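## Recording good demos with the hand-held grippers

So you've got a pair of the finger grippers, a headset camera and a free afternoon, and you want to collect pick-and-place examples that the model can learn something from. I've done a lot of these now (our last batch was 296 episodes, and I threw out more than I'd like to admit), so let me save you a few re-dos!

**Before you start**

1. Wipe the cubes on the grippers and check that every marker is flat. One peeling corner and your hand pose starts to jitter.
2. Plug in the recorder and run a 2-second test clip. Play it back — don't just trust the light.
3. Pick one task and write it in plain words, like "move the tissue box to the table." Teodora Perić wrote ours, and short ones work best.

**Recording**

Start with both grippers up where the camera can see them, hold still for a beat, then go. Move at the speed you'd use if you were handing something to a friend. Look at what you're grabbing, because your head is aiming the camera!

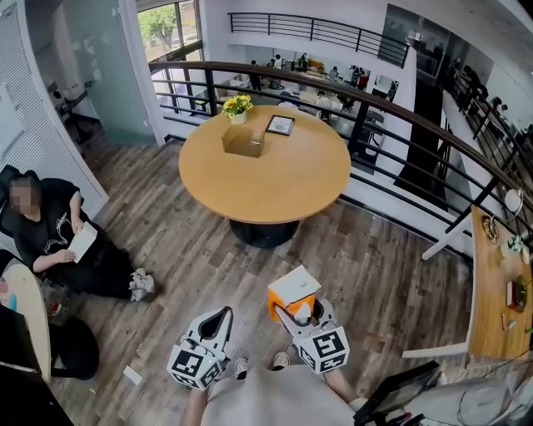
I like to close slowly on soft cardboard, wait until the pads have a proper hold, and only then lift. If you squeeze hard right away the box buckles and the grip width in your log goes all over the place. Dropped it? Keep recording, pick it up again and tag the episode "recovery." Zewditu Lemma trains the policies on our Farnau project and she always asks for more of those.

**Mix it up**

Change something every 6 episodes or so: where you stand, which hand leads, how the object is turned. Don't tidy the room between takes, either. People sitting nearby are fine as long as their faces get blurred before upload.

**Afterward**

Skim each clip at double speed and delete any where a cube leaves the view for more than a moment. Then rename the folder with the task and your initials and send it over. Take breaks, too — my wrists give up well before the battery does.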